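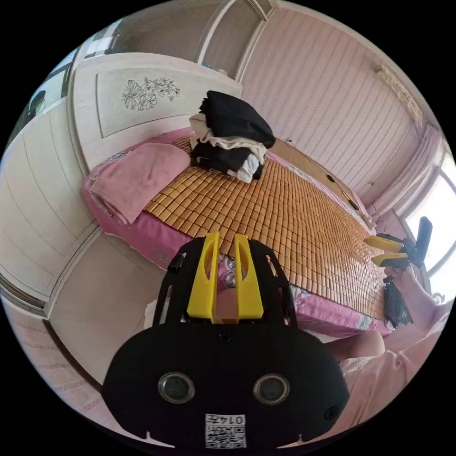 October 4, 2021

Folding day again. I told myself I'd write this up before dinner and of course it's nearly ten and I'm eating crackers over the keyboard, so forgive the crumbs, future me.

The target for the laundry set is 200 good folds from this apartment. Good meaning both grippers tracked the whole way through, no dropped sleeve halfway, and the garment ends up on a pile at the finish. Ffion set that number back in April when we were only doing towels, and I remember thinking 200 sounded easy. Towels are easy! A towel is a rectangle and it wants to be a smaller rectangle. Shirts have opinions.

I did the first batch with my shoulders up by my ears, which I always do, and then had to stop and shake my arms out. The grippers aren't heavy for five minutes. They are plenty heavy for an hour. Wellington keeps telling me to rest my elbows on my knees between takes and I keep forgetting until my wrists start complaining. Anyway, once I loosened up it went better, and I got into a sort of rhythm: pinch the cuff, pinch the shoulder, lift, fold over, let go, smooth, breathe.

The smoothing is where I still argue with everybody. When I fold with my bare hands I run my palm flat across the cloth without even thinking. With two skinny fingers on each side I can't do that, so I end up sort of dragging the tips along, and I never know if that's a good habit to be teaching or a terrible one. Ffion says do whatever gets the wrinkle out and be consistent about it. Wellington says don't smooth at all, let the model learn from clean folds and leave the wrinkles in. We went back and forth over messages for half my lunch break and settled nothing, so I'm smoothing once per fold and writing it in the notes.

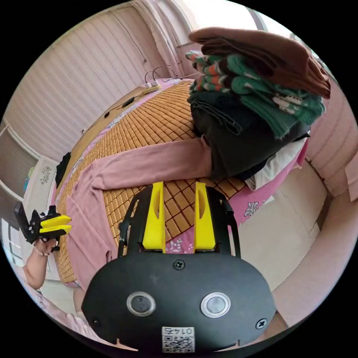
Long sleeves are the slow ones. I have to bring the sleeve back over the body first, and if I let go of it too early it slides right off again and the take is junk. My trick (I'm proud of this one) is to hold the cuff down with the left gripper and count to 2 in my head before I open the right. It feels silly, like waiting for glue to set, but I lost way fewer takes after I started doing it.

Knits are the opposite problem. They stay wherever I put them, but they're thick, and I have to open the fingers wide and then really squeeze or I only catch the top layer. I want to ask Ffion if we can get more sweaters into the mix. I think we're too heavy on thin stuff, and whoever ends up using this thing is going to own a sweater.

One more gripe for the list. The mat is lovely and cool to sit by, but the fingertips catch on the edges of the little tiles when I slide under a hem. I've started coming in at a lower angle and lifting the hem with one side first. Slower, but no snagging. I should probably do a batch on just the sheet too, so the whole set isn't on the one surface. Putting that down for tomorrow.

Uploads are going now. The folder says 334 clips for the whole laundry project, towels included, and I still have to go through today's and throw out the ones where I fumbled. I know of 3 already without looking. Wellington wants the notes file by morning, so I'll do labels in bed with the laptop, assuming I can find somewhere to put all these clothes first.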